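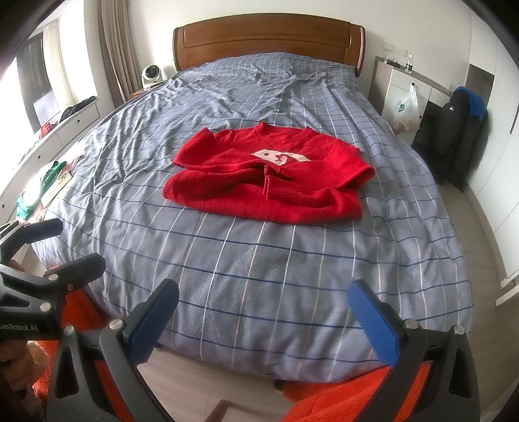
5. Recording garment folds with two grippers

Section 5 covers folding practice with a pair of hand-held grippers on the Livotari home build. It assumes both grippers are assembled, the finger pads are fitted and the cameras have been set up as in section 4. A bed makes a good first work surface. Lay the garment near the middle of the bedspread with the neckline towards the headboard, as with the red sweater, and leave clear cloth at the foot end where the fingers can open fully. Thick knits are easier to start with than shirts.

5.1 Before you start

1. Check that the blue pads meet evenly when each gripper is closed. Replace a pad if one corner lifts.
2. Check the pivot screws for play. Tighten by hand only.
3. Open the curtains or switch on the room light, and leave it as it is for the whole session.
4. Start the recorder and wait 10 seconds before moving either gripper.

CAUTION: Keep loose sleeves and hair away from the linkage. The gaps in the side plates close as the fingers move.

5.2 Picking up an edge

1. Bring the first gripper in low, with the fingers open and pointing away from you.
2. Press lightly into the cloth and close until a small fold is held between the pads.
3. Take a second hold with the other gripper, well to one side.
4. Draw the two apart until the cloth between them begins to straighten. Stop there.

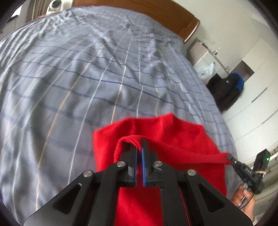

Fig. 5-2. Knit garment held by both grippers.

NOTE: If the cloth slips, open fully and take a deeper fold. Squeezing harder wears the pads.

5.3 Saving the session

1. Lay the garment down and open both grippers.
2. Stop the recorder and copy the files before changing garment.
3. Write the garment type in the log.

The recorder card holds 298 short takes at the default setting. Inspect the pads after 2,000 closings. Changes to this section since May are by Gumaro Ponce and Maarja Krūmiņa. For pad spares, see section 9.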